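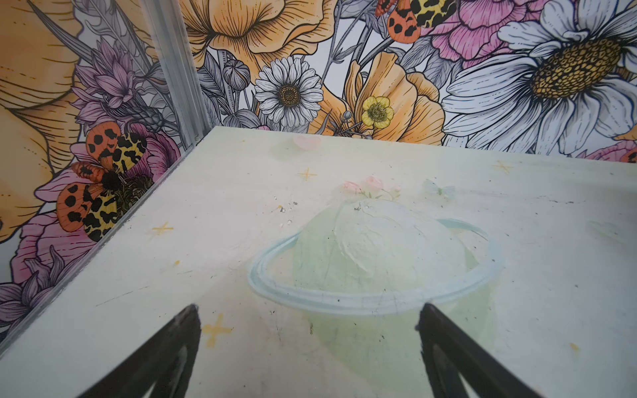

Ringed Planet floor with floral wallpaper walls.

Mirkach Painted Floor Panel, Ringed Planet
Item no. 1320
From the Trummer range of small rooms and backdrops

We have a soft spot for this one in the shop, and it has been a slow, steady favorite ever since we brought it in. The Ringed Planet floor comes in very gentle pastel colors, somewhere between cream and mint, with a big pale green planet in the middle and a light blue ring sweeping around it. A little bunch of pink flowers sits right on top of the planet, which makes it feel more like a page in a bedtime book than a science chart. Look a bit longer and you will find the small yellow four-pointed stars, a faint pink heart near the back and a pale blue butterfly beside the flowers.

Mirkach makes the panels as the base for a small two-walled room, the kind people use for doll corners, seasonal displays, craft photos or simply a pretty spot on a shelf where a few favorite things can live. The floor is the quiet part of the setup. Everything on it is painted softly so that whatever you stand on top still gets the attention, and plain pieces with one strong color look especially nice against it – we have tried a good many combinations on our own counter and the bright ones always win.

The walls
The floral wallpaper walls are sold with the floor as a set, or on their own if you already have a panel from an earlier season. One goes along the left side and one across the back, leaving the other two sides open so you can reach in easily and move things around. A clear acrylic strip finishes the edge where the floor meets the left wall. It is a small detail, but we like how it tidies up that line without hiding any of the wallpaper.

A word about the finish
These are hand-painted in small batches and no two come out quite the same. You may see light brushwork in the white areas of the planet and a stray dab of yellow here or there, and we don't treat those as faults. The surface does pick up fine scratches and scuffs with regular use. If you want yours to stay as fresh as possible, put felt dots under anything heavy and lift pieces instead of sliding them.

For cleaning, brush off crumbs and specks first with a soft, dry brush, then wipe with a barely damp cloth. Please don't use sprays or scouring pads. The wallpaper should only ever be dusted.

What comes in the set
One painted floor panel, Ringed Planet
Two walls with floral wallpaper
Clear edge strip
Folded instruction sheet

Ordering
Sets are packed flat and ship from our Clirkanik warehouse. The current batch is 277 sets, and the next one is planned for April. If you are ordering for a classroom, a shop window or a craft fair, we can offer a better price on 50 or more, so do write to us before you check out and we will work it out with you.

Goes well with
Lellaser clip-on shelf light, warm white
Trummer felt dots, bag of 1000
Mirkach replacement edge strip, clear

Questions about matching an older wall to a new floor are welcome too. Send us the item number from the back of your wall and we will check the fit before you buy – it usually takes us a day or so to reply.

Page updated Dec 1, 2022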